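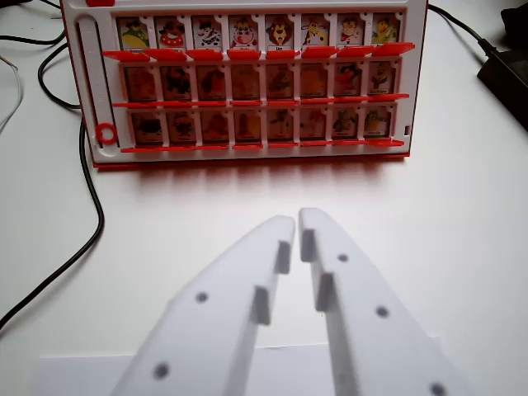 *Tablero de tarjetas con personajes y una pinza blanca de dos dedos, en nuestro banco de trabajo.*

## Quiénes somos

Conneely es un taller de Skeruldale que revisa y prepara juegos de mesa usados para ludotecas y escuelas. Empezamos en abril con 2 mesas y hoy somos 25 personas.

Durante mucho tiempo, todas las piezas se revisaban a mano. Era un trabajo de muñeca, muy repetido, y al final del turno se notaba.

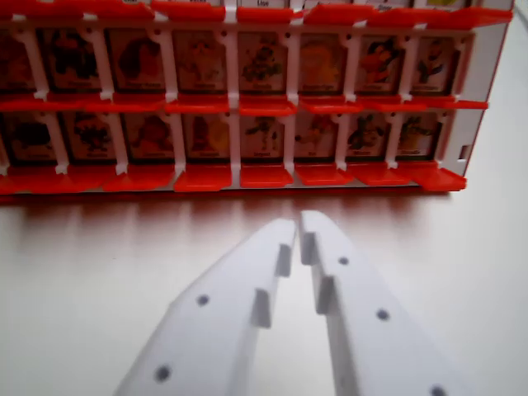 *Las solapas rojas, vistas de cerca.*

Ahora el brazo Adine comparte con nosotros la revisión de los tableros – el ritmo lo decide siempre la persona de la mesa. Ningún puesto se ha quitado. Quien antes abría y cerraba solapas ahora prepara las pruebas, anota los fallos y habla con las escuelas. Para aprender este cambio, cada compañero recibió 40 horas de formación pagada.

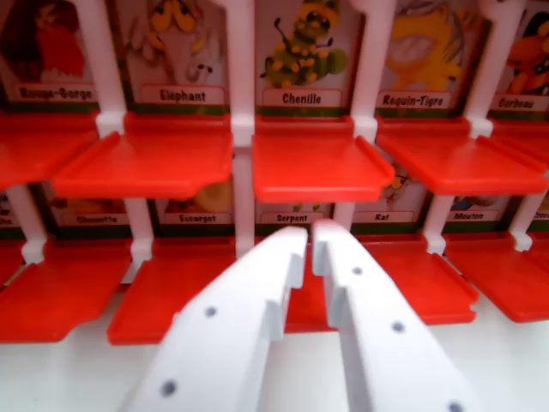 *Tarjetas de animales con nombres en francés: Chenille, Requin-Tigre, Escargot.*

No todo es más fácil. Hay más pantalla que antes, y algunos echan de menos la conversación de la mesa larga. Por eso rotamos las tareas cada semana, también con el almacén de Ovlow.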